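Search this site

Lureo
Notes from a student manipulation project

Print this page | E-mail this post

Picnic basket, second round

Sep 18, 2018

The club picked up again after the summer with the same task we left open in April: pack and unpack a picnic basket with two grippers. There are now enough of us to run two shifts, so I am writing down the current procedure in one place. Most of it exists already in three different chat threads, and they don't agree.

The project is called Lureo. The part that learns from demonstrations is called Ziko, and the part that replays and scores them is Inda. Rianne Verhoeven named both and has declined to say what they stand for. The entry we are preparing is for the Van Leeuwen student challenge, household objects category. The rules ask for one container with a lid and at least two soft items. We chose a wicker basket with compartments, which is harder than a plain box for one reason: the partitions are woven, and a fingertip that comes down slightly off center catches on the weave.

Collection works as follows. One person holds a gripper in each hand and does the task at the table at normal speed. Each gripper carries a white cube with a marker pattern on its faces, and the head camera tracks the cubes. From the cube pose we compute the fingertip pose with a fixed offset. The offset was measured with calipers for the left gripper and again for the right. Do not copy one to the other. We did that in April and lost a week of data to a 5 mm error that looked like operator sloppiness.

At the end of last term we had 837 demonstrations. After cleaning, 300 were dropped, most of them for lost tracking when the forearm rotated and hid the cube. That is a bad yield, and it was mostly a question of technique. Keep your wrists level when you reach across the basket. If you have to turn the hand, turn it slowly enough that at least one face stays readable.
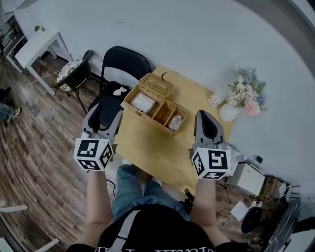

Why use hand-held grippers when the club already has an arm?

Speed, mainly. A person with two grippers can finish a packing run in well under a minute, and the same run by teleoperation takes us several. The arm is also booked by two other teams. The cost is that a person can do things with their wrists that the arm can't, so Inda checks every recorded path against the joint limits before it goes into the training set.

A few notes on the objects. The wrapped items are the hard part. Cloth bundles have no fixed shape, so grasp points drift between runs, and a bundle that has been squeezed forty times is softer than it was at the start. İlker Akbulut rewraps them at every shift change, and he folds tighter than I do. His bundles go in easily and mine go in on the second attempt. Both kinds should be in the data. Please write who wrapped what in the log.

The flowers and the glass jar on the table are not part of the task. They are there as clutter, and they move between sessions. Put them somewhere new when you start, write down where, and leave them alone until you finish. If you knock the jar over, the run is void.

The lid stays open for the whole of this round. Closing it is a separate task with its own folder, and I don't want the two mixed. Rianne wants to try closing it with the right gripper while the left one holds the basket. I think the fingers are too short for that, but she has a test planned and I may be wrong.

Targets for this term: 200 clean runs per operator before the first training job, no exceptions for people who joined late. A clean run means tracking on both cubes from start to finish, no regrasp of the same item more than once, and both hands back over the table before you stop the recording. Stopping early was the second most common fault last time. Count to two in your head.

Still open: the time stamps of the two grippers drift apart over a long session. Restarting between blocks hides it. İlker suspects the hub, I suspect our own logging code. Whoever gets to it first should post the plot before changing anything.

14 shares | 5 comments | Print | E-mail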